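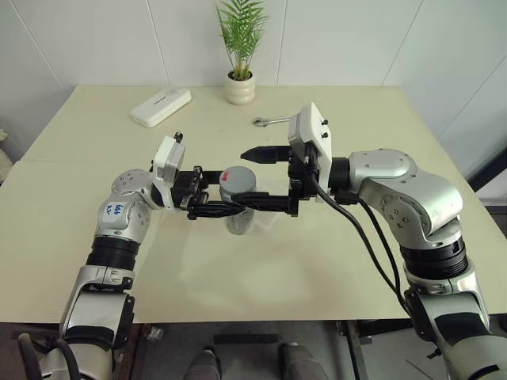
Screw-on lids. I have opinions. Quick post because I have to leave the house at five and it's already past four.

Short version is I spent most of January getting rid of food containers and replacing them with jars, and I'm now in a position to tell you that the jar is all about the lid. I had a drawer of snap-top boxes where every single box had a corner tab missing. You know the drawer. Also the takeout tubs, the ones that stack beautifully and then never close again after one trip through the dishwasher.

So. Small clear plastic jars, gray screw lids. Why plastic and not glass? Tile floor. I have swept up enough glass for one lifetime, and once a whole jar of cumin with it, and the kitchen smelled like that for weeks. Glass people, I respect you, I can't do it.

Clear because I don't label things. I mean to. I bought a label maker years ago and it's in a box somewhere under the stairs. With clear I just look.

What lives in them now:

Sesame seeds. Finally.
Cloves, a lifetime supply apparently
Those tiny rubber bands off the scallions
Picture hooks
Buttons (Big one. Separate jar for the coat buttons.)
Yeast, in the fridge door
Birthday candles, half burned, don't ask

First batch came from the housewares place in Bandlow, 12 in a pack, and I went back for more the same week, which should tell you something. The shop in Plemham has what looks like the same jar for more money, and the lid is shiny and slips in your hand. Matte is better. Had oil on my fingers last night and still got the matte one off first try. Shiny one I had to use a dish towel.

OK, lid technique, because I got it wrong for years. If it feels like it's going on crooked, stop. Don't force it. Set the lid down flat, turn it BACKWARD until you feel the little drop, then go forward. Every time. My crossed-thread problem just went away. And hold the jar low, near the base, not up at the rim. If you squeeze the rim of a soft plastic jar you push it out of round and then of course the lid fights you. Same thing for opening. And don't crank it down, snug is plenty, it's buttons.

Wash the threads too. Old toothbrush, warm water, done. Honey gets in there and it's basically glue. I lost a jar to honey. It's still in the cupboard and it is still shut.

Do the sorting on a table with nothing else on it. I tried it on the counter next to the stove the first time, with the mail and a cutting board there, and ended up with peppercorns in the mail. Pale table is good, you can see what you dropped. Except sesame seeds. Did those over a baking sheet.

Somebody asked in the comments last time about the taller jars from the Ramasamy catalog. I have two. Fine for spaghetti if you buy the short kind, otherwise you're snapping it in half and I know how some of you feel about that. The lids don't swap with the small ones, wich annoys me more than it should.

Still to do: the tea. The tea is a whole shelf and half of it is from when we lived in Estirden, so I'm a little afraid of it. Also the screws in the garage, but those might need something tougher.

Got to run, will fix typos later. If you know how to get the honey jar open pleas tell me, hot water didn't do it.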